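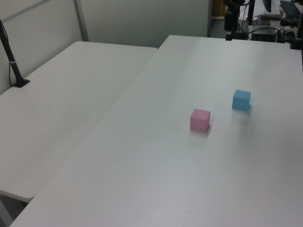
Somebody in my replies wants to know when a robot is going to do their dishes, and says if it can't do dishes by now it's all just demos.

Fair. But two blocks on a white table is where dishes start. Thread, typing fast, have to be somewhere by 4

So. Pink block, blue block. Pick one up, put it down where you said you would. Sounds like nothing. My nephew does it with his mouth full.

A kid has been grabbing stuff every waking minute since birth tho. The arm gets whatever we give it. Usually a flat table, even light, a couple of cubes with nice square sides.

A cube is a gift. Flat faces, doesn't squish, doesn't roll. Same shape from whichever side you come at it. Nothing in my kitchen sink is like that. Wet fork under a bowl under another bowl. Good luck

I spent part of February at the Farngate place watching people try to get shop chores off the humans' plates. Bin sorting, wiping down, putting tools back. The putting back was the one everybody wanted and the one that went worst

Put it back WHERE. The drawer is half open. There's a glove in it. Somebody moved the tape. A person just shoves the glove over and doesn't even notice they did it. The machine needs to have been told about gloves, or have seen enough gloves, and about it being ok to shove one

Anyway the blocks.

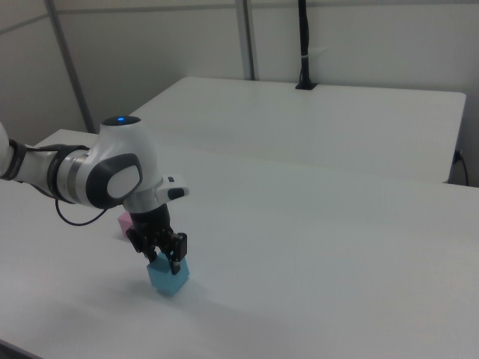 Reply just now saying a vending machine claw has been able to do this since the 80s and what are we paying for.

lol. The claw at the pizza place drops it most of the time and that's the business model

Serious answer: a claw goes where you steer it and closes. The stuff worth paying for is a machine finding the thing, picking an angle, not plowing through whatever is sitting next to it, and noticing when it missed. One block with a second block close by is a small version of that. Getting to the fork without smashing the glass.

Two fingers by the way. People always ask why not a whole hand. Hands are expensive and they break and there's a lot you can do with two fingers. Try making a sandwich with just thumb and pointer on one hand. Annoying, slow, you do get a sandwich

Ok where I think we are on chores, my opinion, yell at me later

Floors: done basically. My vacuum eats a sock a week but I'd never go back

Folding: I've seen towels folded pretty well. Slow. I timed one at over 5 minutes for a hand towel and then it did the next one quicker so who knows. Fitted sheets no. Fitted sheets I can't do either

Loading a dishwasher: with dishes it's met before, in a kitchen it's met before, sometimes. In your kitchen, no

Wiping a counter: the wiping is easy, it's moving the toaster and the mail first. All the work is in the mail

Shop floor: much better odds. Same part, same tray, same spot all day. Dandura had a cell that did nothing but take caps out of one tray and put them in another and the crew there loved it becuase nobody wanted that job. Did 500 in a run while I ate lunch. Then somebody swapped in a tray with a slightly taller lip and that was the afternoon gone

That's the thing I keep seeing. Works, works, works, somebody changes a tray. A home is a place where somebody changes the tray every ten minutes

Christodoulou (the shop, the one by the rail yard) went the other way, kept people on the fiddly part and gave the machine only the lifting. Boring setup. Still running. I'd bet on more of that for a while

And Flenness keeps promising a home helper, I've been on the list forever, got another email saying soon. I'll post when it shows up. It can start with the sock drawer

Do I think it gets there? Yeah I do. Blocks first, then cups, then cups with somthing in them. I just wouldn't plan your kitchen around it yet

Couple people asking what I'd buy today for a small shop. Pick your dullest job, the one that never changes. Write down everything the person doing it touches for one shift. If the list is short, maybe. If it has "and then I kinda jiggle it" anywhere on there, wait

Ok it's nearly 4 and my own dishes are still in the sink, will answer the rest tonight

Also yes I saw the question about pets. Separate thread. Long one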